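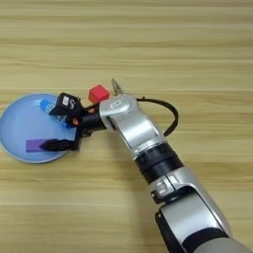
Filthorpe op shop kitchen to close over winter

The community lunch at Filthorpe hall will stop at the end of June after the power bill for the kitchen more than doubled.

Organiser Colleen Hawthorne told regulars at noon yesterday. Last meal will be a roast, two sittings, 80 seats all up. Names on the sheet by the door, first in.

"We've put it off as long as we could," she said. "The oven's old, the hot water's older, and the bill came to $3231. We just haven't got it."

Lunches have been five dollars a head for years. Putting it up to eight was talked about at the last meeting but voted down, 20 votes to six. Some there said they'd sooner see it shut for a while then have pensioners priced out.

The op shop itself stays open, usual hours. So does the book swap out the back.

Ákos Vincze, who runs the Tokarz bakery on the main street, has offered bread and soup through the colder months, pick up only. He can do 100 serves a week to start with. Bring your own container, lids please.

Council says a grant for a new oven and hot water system is being looked at. No date on that. A spokeswoman said the application was recieved but wouldn't comment further.

Hawthorne hopes to have the kitchen going again by spring. Anyone with a decent second-hand oven, electric not gas, can leave there number at the shop counter.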